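3/13/24

Adhesive notes, stone sample set 2, Trositz bench.

Repeated the shear test on the Drukex two-part at the longer cure. Four coupons, same surface prep as last time: 120 grit, solvent wipe, no primer. Peak loads were close together except coupon 4, which let go at 1187 N with a clean face on the stone side. Suspect dust left in the pores. The other three failed in the stone, so the bond is not the limit there.

Mix ratio checked on the small balance before each batch. Cartridge 352 gave a streaky bead for the first few inches - purge longer next time, and log the purge length.

Farah data sheet lists open time at one temperature only. Need our own curve before we quote a figure to Tritiseck. Plan is 2 temperatures, same bead size, tack checked with a clean spatula.

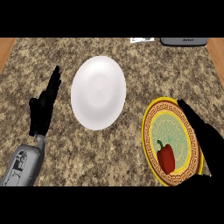

Clamping pressure still not controlled well. The spring clamps differ more than I would like, and squeeze-out varied along the joint. Dead weights are slower but repeatable - will switch for the March set.

To do: re-cut coupon 4, re-run after vacuum and second wipe. Order more mixing tips. Move the old hardener off the top shelf.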